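3.1 Materials

The blocks were taken from a single set of painted wooden blocks, bought from Utness and used as supplied. All are rectangular and each is painted in one solid colour. We chose a worn set on purpose. Small chips and dark specks in the paint let a rater tell two blocks of the same colour apart, and earlier work with the Warnon tiles had suggested that raters lean on such marks more than they report. The blocks were laid out on polished marble. We distinguish two kinds of layout, which we call lines and scatters. In a line, the blocks lie end to end so that each shares a short edge with the next.

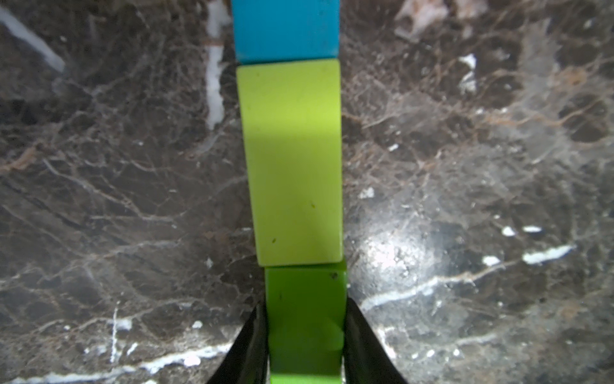
3.2 Lines

A line is scored by its order of colours, read from one end to the other. The run of sky blue, lime and grass green is among the harder ones in the set. Lime and grass green lie close together in hue, and where a shadow falls over part of the lime block its lower area moves towards olive. Several raters gave separate names to the lit and the shaded parts of one block, and in a few cases entered an extra block at the shadow boundary. We therefore scored colour and block boundary separately -- a rater could place every join correctly and still lose marks on the names.

Blocks in a line need not be of equal width. A small step at the side of a join was accepted as part of the line provided that the short edges met.

3.3 Scatters

Scatters have no reading order. Blocks may lie flat, rest on a narrow side, touch or overlap, and the background is the dark, veined part of the marble. Raters marked each block they could make out and then noted which of its neighbours it touched. Orange and red-orange were kept as separate names, as were golden yellow and lime green, following the colour list drawn up by Dimitriou for the Kpodo trials.

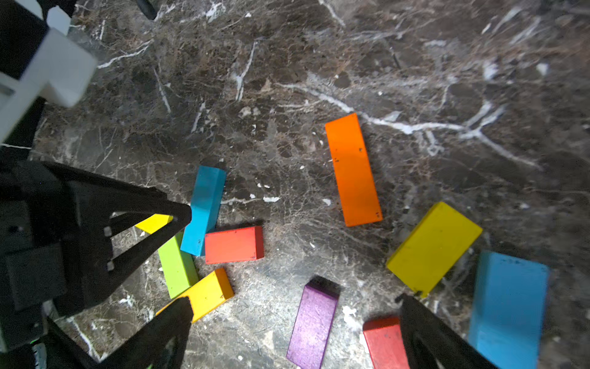 Figure 2. A scatter on veined marble. The orange block lies apart from the cluster; the cyan-blue and red-orange blocks touch.

Isolated blocks such as the orange one in Figure 2 gave little trouble. Most disagreement came from the clusters, where a side face in a darker shade was at times marked as a block of its own. The pale veins were seldom mistaken for edges.

3.4 Procedure

The 18 raters each worked through 182 layouts over 2 sessions, using the Trovgate form. A blank screen was shown for 1000 ms between layouts. Lines and scatters were mixed within a session, and raters were not told how many blocks to expect.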